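11/21/24

# Let the Floor Be a Floor

My kitchen counter is pretending to be marble. I know this because I paid for it, and because there's a spot by the toaster where the same gray vein shows up twice, the exact same little fork in it, like a river that forgot where it was going and started over. I've lived with that counter for 17 years now and I still look at the fork when I'm waiting for the coffee. I don't hate it. I've rolled out a lot of pie dough on it. But it has given me opinions, and since I'm getting ready to redo the back half of the house, I'd like to air a few of them while they're fresh.

It started at the showroom out in Villport, the big one past the lumber yard. I went in for a sample of something for the mudroom, which I figured would take me twenty minutes, and I came home in the dark. Everything in there was dressed up as something else. There was vinyl got up as oak, and laminate got up as slate, and a wallboard from Grelonex that was meant to look like poured concrete, with the little air bubbles printed on. I stood in front of that one for a good long while. Somebody sat at a desk and decided where the bubbles should go! I found that sort of touching, and I also found that I didn't want it in my house.

Now, I'm not a snob about this, or I try not to be. Real stone stains if you look at it wrong, and real wood by a back door where people come in with snow on their boots is a heartbreak waiting to happen. I've sanded a floor by hand (once, in February, with the windows open, never again) and I understand perfectly well why a family with dogs would rather mop and be done with it. A good tough surface that doesn't cost the earth is a wonderful thing, and my grandparents would have wept for joy at half of what's on those racks.

What bothers me is how little faith we have in the tough surface itself. Somewhere along the line we decided that a plain, honest sheet of something man-made was an embarrassment, and that it had to go out in costume.
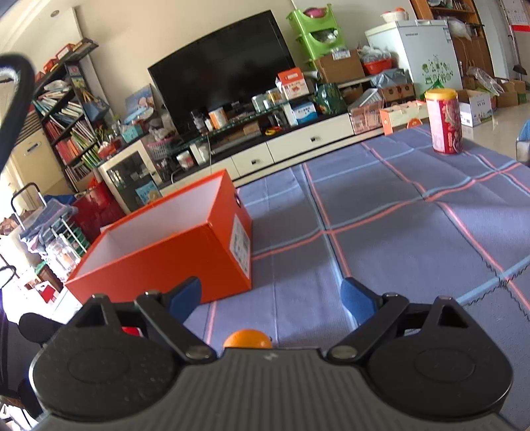 It wasn't always so. The house I grew up in had linoleum in the kitchen, a deep green with cream flecks, and you would never have taken it for anything but linoleum. It had a shine by the sink and a dull patch by the stove where my mother stood, and when a corner lifted it got glued back down and life went on. People talked about that floor! Visitors asked where it came from. It was handsome the way a good enamel pot is handsome, and I don't believe it ever crossed anyone's mind to wish it were walnut.

The countertop was the same story, a yellow laminate with a metal edge, bright as a lemon. You can still find that kind of thing if you go looking, but you do have to go looking. Of the 52 laminates on the rack in Villport (they print the number right on the sign, they're proud of it) I found 2 that were a plain solid color, and both were on the bottom row behind a bucket. One was white. The other was a soft brick red that I fell for on the spot, and I carried that chip around in my coat pocket for a week, taking it out at stoplights.

The salesman was very kind about it and tried to steer me toward something called Ríos, a river-stone look from Brovumby that he said was doing very well. He laid out four planks of it for me and stepped back, and from where he was standing it did look like stone. From where I was standing it looked like four planks with the same pebble in the same corner. He told me that almost 95 percent of the people who come in want a natural look, and I believe him, but I did wonder how many of them had ever been shown the bottom row.

I think habit does a lot of this work. We see the wood look in the dentist's office and the wood look at the bank, and by the time we're choosing for ourselves it's simply what a floor looks like. Then there's the worry about selling, which I hear from everybody I bring this up with, and I've brought it up with just about everybody. You can't put in a red counter, they tell me, what will the buyers say? Well, I'm not moving. I plan to be in this house until I'm carried out of it, and it seems a shame to spend all those breakfasts looking at a color picked to please a stranger.

I'll grant that the copies have gotten very good. There was a walnut-look floor in there that I had to get down on my knees to be sure about, and my knees aren't what they were. If you love it, put it in and enjoy it, and have me over. I'd only ask that before you sign for anything, you take the sample home and live with it by the window for a few days, morning and evening, and see whether you like it for itself, with all the grain and veining put out of your mind. Feel it with your bare feet. Spill something on it.

The mudroom, by the way, is getting plain rubber tile in dark green. The brick red is going in the kitchen as soon as I can find a person willing to pull out the old counter without cracking the wall behind it. I've asked to keep the piece with the fork in it. It'll make a fine potting bench out in the garage.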